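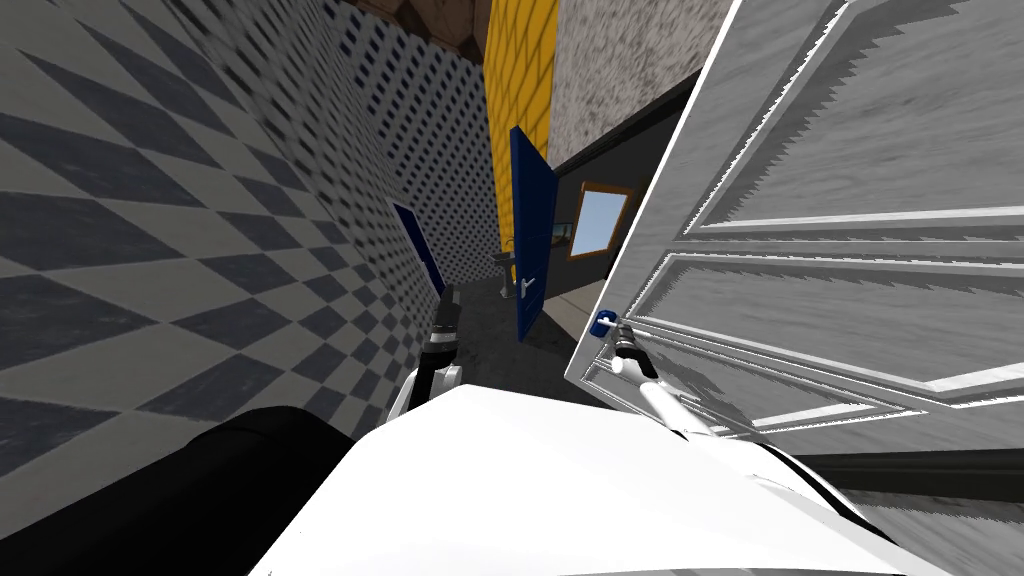 Hallway & Entry > Runners

Teveck Low Pile Hall Runner

Flat weave, rubber back, stays put. Made for narow halls, doors clear it fine at 5 mm thick. Comes in 2 widths, 4 colors. Trim the end with scissors, no fraying.

Vacuum only, no beater bar. Spills: cold water, blot, dont rub.

Slate back in stock in July. Green while it lasts, 300 left and no reorder planned.

Cut lengths can't be returned, so measure first. Questions on sizing, ask Siwan Yorath at the Pendthorpe counter, mornings best.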